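Brastine hand-held gripper: tried at the Sketside open day

Review posted July 2018

I should say first that I went to Sketside mainly for the train ride and the promise of a decent bacon roll, and that my brother-in-law had a spare ticket. I teach design and technology three days a week and spend the other four mending things in the shed, so a hall full of automation is hardly a hardship, but I hadn't planned on writing about any of it. Then I spent the better part of an afternoon at one stand, missed the talk I'd circled in the programme, and came home with a leaflet and a sore thumb. So here we are, and I hope somebody thinking of buying one of these finds it useful.

The open day is held in the old bus depot at the Pramham end of town, which has lovely big roof lights and terrible acoustics. Parking is free if you get there early. Jang had the large stand by the doors, with two arms stacking crates behind a fence and a good crowd in front of them (mostly dads with children on their shoulders, and very happy they looked too). I watched for a while and enjoyed it, but you can't touch anything on a stand like that, and I do like to touch things.

Brastine were right down the far end next to the tea urn. Gion Moser was running the demonstration more or less single-handed, and he has the great gift of letting people get on with it. He gives you the gripper, shows you where your fingers go, points at the table and steps back. The idea, for anyone who hasn't met it, is that you do a household job with a pair of robot fingers held in your own hand, and a camera on the tool records how you did it, so that a robot fitted with the same fingers can be taught from your efforts. I have read about this sort of thing a few times without it meaning much. Five minutes of doing it badly and I understood it very well.
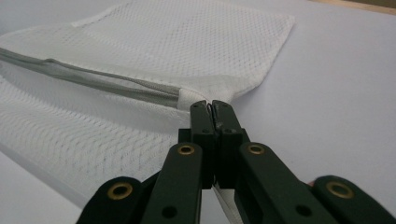 The job I'd recommend to anybody trying the gripper is laundry, and Gion said the same when I asked him which of his tasks sorted out good tools from bad. Towels are easy, you get hold of a great wodge and off you go. A mesh wash bag is another matter altogether, all slither and no substance, and it will not stay where you put it. With the white one on the table, the place to go for was the mesh near the end of the zip, just under the little white tab, and once the two fingertips had closed on it there the cloth gathered up into small folds and I had something to work with. Go for the flat part of the bag and the tips tend to skate over the top. I must have had a dozen goes, and by the end I was picking my spot without thinking, which pleased me more than it should have.

Now to the tool itself, which is what I meant to talk about. It's a dark green plastic affair, nearly black indoors, with flat links that open and close like scissors, and brass-coloured eyelets set into the arms. I took to it straight away. It looks like something you could repair, and I am tired of things you can't. The fingertips are plain squared-off blocks that stand side by side when they're shut, and they meet nicely enough to hold a single layer of fine mesh, a harder test than it sounds. I tried a playing card, a sock and the corner of a carrier bag as well. The card was the only one that beat me, and a lady behind me in the queue managed it first time, so I can't blame the gripper.

The handle is where I'd have words with them. My hands are on the large side and the trigger wants you to curl your first finger rather tightly, and after half an hour of laundry I had a tender patch at the base of my thumb. Vinzenz Lehner, who looks after the workshop side and had come over for a cup of tea, took this very well and wrote it down. He told me there's a longer handle due in August and that the present one was drawn round his own hand, which is a good deal smaller than mine! I'd wait for that one if you take a large glove.

Weight matters too when you're holding a thing out in front of you. They had a kitchen scale on the stand and the gripper came to 508 grams, or 917 with the camera and its bracket fixed on. The first figure is no trouble. The second you notice by the end of the afternoon, chiefly in the wrist, and I found myself resting my elbow on the table more than I'd like to admit. A strap would help a great deal. There isn't one.

On the plus side, the squeeze is beautifully light and even. You feel the jaws meet, and there's none of that springy wobble you get with a litter picker (which was the only thing I had to compare it with, I confess). It's quiet as well.

Price was the one subject on which everybody went a bit vague. The leaflet says around 2,000 pounds for the full set, meaning gripper, camera, bracket and case, and Vinzenz thought schools might be offered something kinder but wouldn't put a number to it. That is a lot for my department, where the glue guns are on ration. Spare fingertips are 30 pounds the pair, and that seemed fair to me, as you can swap them yourself with one small screwdriver.

Would I buy it? For school, with the longer handle and a discount, I'd certainly put the form in and keep my fingers crossed. For the shed, no, though I was sorely tempted by the tips on their own. If you only want to know what the fuss is about, go to the next open day, get yourself to the Brastine table before the lunch queue forms and ask for the wash bag. Four stars out of five from me, with the missing one for my thumb. The bacon rolls had sold out by the time I got to them.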